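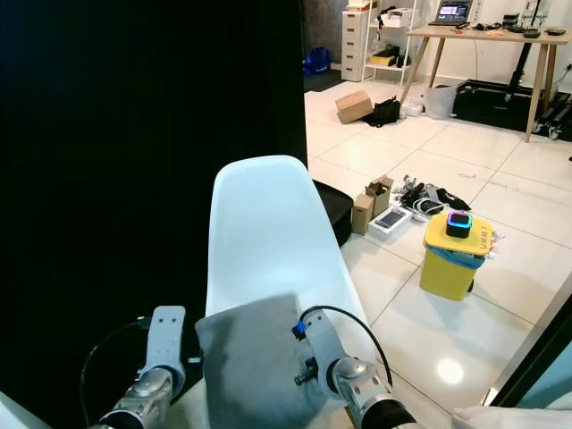 Figure 2. Molded chair with a loose cushion, partition behind, lined trash bin alongside.

CHAPTER 2
Seating in Shared Rooms

What this chapter covers
Shell chairs and what they ask of the person sitting
Loose cushions, how they sit and how they wander
Floors, partitions, bins - the stuff next to the chair
A short room survey you can do in one class period

Key terms: shell, seat pad, scatter cushion, dwell time, clear side, dressing a seat

Start with a chair. One chair, not a row of them. Chapter 1 dealt with whole floors and how people move across them, and most of the drawings were plans, seen from straight overhead. Plans are fine for corridors. They tell you very little about why a person walks past three seats and takes the fourth.

A molded chair is a single shell, more or less. Back runs down into seat, sides curve up a bit or a lot. Easy to wipe, nothing to trap crumbs except the low point at the back of the seat, and everything ends up there. Coins, pen caps, the cushion too if there is one. White and pale shells are common in waiting rooms and break rooms because they go with anything. They also show scuffs. Budget for cleaning before you budget for color.

Wooden legs under a plastic-look shell are a popular mix. Warmer to look at, harder on the floor. On glossy tile a leg without a felt foot squeals, and one with a felt foot slides. Pick your problem. On the Flumside job the designers picked felt and then had to put a rubber dot in the middle of each pad, which worked for a while. We come back to Flumside in the section on floors.

Now the cushion. Students tend to skip it - it's not furniture, it's soft goods, somebody else orders it. But look at how much of a seat it takes up. A square cushion on a chair with a rounded back never quite fits. Set flat, its corners ride up the sides. Leaned on the backrest, it slips down and turns, and before long one corner points at the ceiling. Tall backrests make this worse, as there is plenty of smooth shell above and nothing to hold the fabric.

Three things to ask about any loose cushion:

Is it for the seat or for the back? If you can't tell, neither can the sitter. They will move it, or sit on it half way, or put it on the floor.

How deep is the seat without it? Measure with the cushion out, then with it in. A thick back cushion can turn a good seat into a perch.

Who straightens it? Dressing a seat takes a few seconds. Multiply by the number of seats and the number of times a day. In the Plerirard reading rooms the answer came to 2,498 cushion resets over one March, logged by the cleaning crew on a tally sheet. The room had 116 chairs. Work out the rate per chair before you read on, it is lower than most people guess.

Gray fabric, by the way, is a sensible choice. Hides wear better then white and doesn't fight with the shell. Mid gray best of all.

The things next to the chair

A seat is judged together with whatever is near it. A black partition right behind a pale chair makes the chair stand out, good if you want it found. It also closes one side, and most people like something solid at there back. Leave the other side clear. This is the clear side, and you will see the term all through Part One.

Then someone puts a bin there.

Bins drift toward chairs in every building the Gravis survey looked at. People sitting have things to throw away, so it makes sense, up to a point. A yellow bin with a lid is easy to spot, and a lid keeps smell down. The liner should be folded over evenly and tucked. When it bunches out under the lid the lid may not seat, and the next person's sleeve brushes plastic. Small stuff. But dwell time drops next to a bin, lid or no lid, and drops more in warm weather.

Villanueva, the case study at the end of this chapter, had 2,000 square feet of lounge and kept its bins on the same wall as the best seats. No furniture was bought to fix it. The bins moved, the chairs stayed.

Tile lines: check them before placing anything. A chair set square to the wall on tile laid diagonally looks crooked, even when it isn't. You can turn the chair to follow the grout or let it go. Light matters too. Glossy tile throws back a ceiling lamp as a bright spot, and a sitter facing it will shift the chair within minutes.

Before you read further - room survey

Pick a shared room with at least one chair in it. Sketch the chair from the front, not from above. Mark the clear side. Note the floor finish and which way the joints run. If there is a cushion, draw it exactly as found, then set it straight and come back an hour later. Draw it again.

Bring both drawings to class. Section 2.1 begins with seat depth.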